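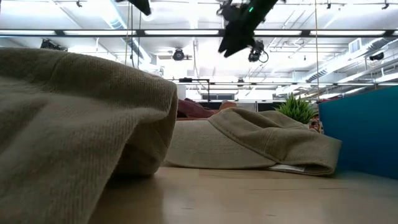 Mercy Kombo wanted to know, before anything else, whether the failed attempts were in here too. They are. Mercy then asked for a way to leave them out, so there is now a column called outcome.

Skendenby Soft Items, data card

What it holds: more than 700 attempts at handling caps and other fabric things on a tabletop, among assorted clutter. Each has its video, arm positions and a one-line note by the operator. The notes vary in mood.

Splits: train, test, and a folder called odd – 22 attempts we could not agree how to label.

Known faults
Khaki is over-represented. So is swearing, hence no audio.
Clocks drift by up to 2 frames in batch 11.
Lighting is overhead only. Do not expect a model trained on this to cope at dusk.

Not suitable for: ironing.

Corrections to Brenda Greenwood at Virkenstead, with the attempt number, please. "The one with the hat" will not narrow it down.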